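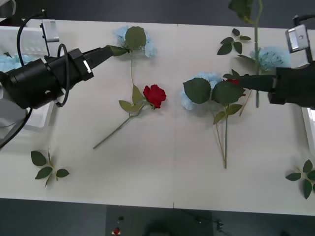

Minutes of the Studness robotics club, Sunday meeting, small workshop. Chair: Kusum Tomar. The flower-sorting project took up most of the meeting. Mudent wants it as our entry for the April show; Vũ asked what a judge would learn from it that a child with two hands could not show faster. The layout with the red rose lying between the blue hydrangeas was discussed. Vũ's view was that one rose among that much blue tests very little, and that the loose leaf sprigs are the harder problem and keep being left for later. Mudent disagreed. Left open.

Training runs. Mudent reported 125 recorded runs and wants 200 before the show. The chair asked how many of the 125 were any use. Mudent did not have a figure to hand. Agreed that bad runs be marked as bad from now on - and not quietly kept to make up the total.

Name of entry. "The Automatic Florist" was proposed. Onetti objected that it does not arrange anything. No other names came forward.

Show slot. We have 30 minutes, including setting up. Onetti doubts we can be ready in that, going by the last open day. A timed practice will be held, with both arms packed away at the start.

Money. Request for more artificial flowers refused until item 2 is settled.

Actions
Mudent: list of good and bad runs.
Vũ: a test using leaf sprigs only.
Onetti: time the practice.
Kusum Tomar: ask the organisers about table size.

Next meeting: same room, after the practice.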